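Compte rendu de la réunion du groupe « bureaux partagés »
Maison associative Tostmont, 15 mai 2025

Présents : les représentants des associations Perkent et Brekitz, l'atelier Ardeleanu, et deux personnes de l'accueil. Le club de lecture s'était excusé et nous a fait passer ses remarques par écrit, ce dont nous le remercions bien chaleureusement.

La réunion s'ouvre avec un peu de retard, le temps que le café passe et que tout le monde trouve une chaise. Le compte rendu de janvier est relu puis adopté sans modification, à une faute d'orthographe près dans le nom de l'atelier (toutes nos excuses, c'est corrigé).

1. Les bureaux de la salle du fond

On commence par une bonne nouvelle : les plateaux clairs, façon bois, plaisent à tout le monde. Perkent trouve que la pièce y a beaucoup gagné en lumière, et le club de lecture écrit la même chose, avec davantage d'adjectifs. Le passe-câble rond pris dans le plateau est apprécié aussi, à condition de s'en servir, car on retrouve encore des chargeurs qui pendent devant les genoux. L'accueil demande gentiment que chacun fasse descendre ses fils par là et les reprenne en partant.
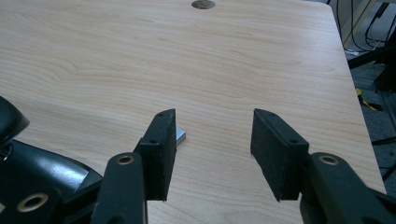 Brekitz revient sur la question du bureau dégagé en fin de journée. La règle existe depuis l'ouverture de la salle, mais elle est comprise de façons assez diverses : pour les uns, dégagé veut dire sans papiers, pour les autres, on peut laisser son petit matériel pourvu qu'il soit rangé dans un coin. Après un échange long mais tout à fait cordial, on s'accorde sur ceci : les affaires personnelles repartent ou vont dans les casiers, et les petites choses sans propriétaire connu sont portées à l'accueil, dans la boîte des objets trouvés. On les y garde 30 jours. L'atelier Ardeleanu souhaitait un délai plus long, puis s'est rallié à l'avis général.

2. Les fournitures communes

Le point a occupé une bonne partie de la réunion, comme souvent. Les fournitures voyagent d'une salle à l'autre et l'on passe parfois plus de temps à chercher l'agrafeuse qu'à agrafer. La grosse Deli gris foncé fait l'unanimité pour les dossiers épais, et l'on convient que sa place est sur le bureau, du côté droit, où chacun a pris l'habitude de la chercher.
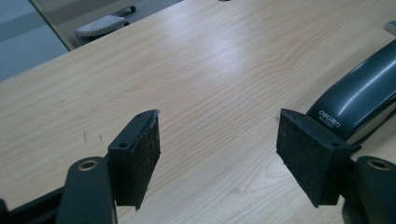 Les agrafes sont achetées en commun. L'accueil propose de prendre cette fois une réserve de 2000 agrafes, à garder dans le tiroir du meuble d'entrée avec les trombones et le ruban adhésif. Accord de tous. La dépense, papier et enveloppes compris, s'élève à 111 euros, partagés entre les associations selon la clé habituelle. Perkent avance la somme et sera remboursée avant l'été.

3. Nettoyage et petit entretien

Quelques légères traces sombres ont été remarquées sur un plateau. Brekitz penche pour des frottements de semelles de matériel, l'atelier pour du feutre, et nous ne trancherons pas ici ! On essaiera d'abord un chiffon doux et un peu de savon, en évitant les éponges grattantes. L'atelier Ardeleanu veut bien s'en charger et nous dira ce qu'il en est.

Le reflet de la lumière sur les bureaux gêne certains lecteurs l'après-midi. On regardera le prix d'un store, sans engagement pour le moment. Enfin, merci de repousser les chaises de bureau sous les tables avant de partir, le passage de l'aspirateur en sera bien facilité.

4. Questions diverses

Le club de lecture demande la salle pour une soirée supplémentaire, jusqu'à 21 h 30. Accordé bien volontiers, sous réserve de fermer les fenêtres et de rapporter la clé à l'accueil.

Brekitz apportera le gâteau la prochaine fois. La date sera fixée par courriel.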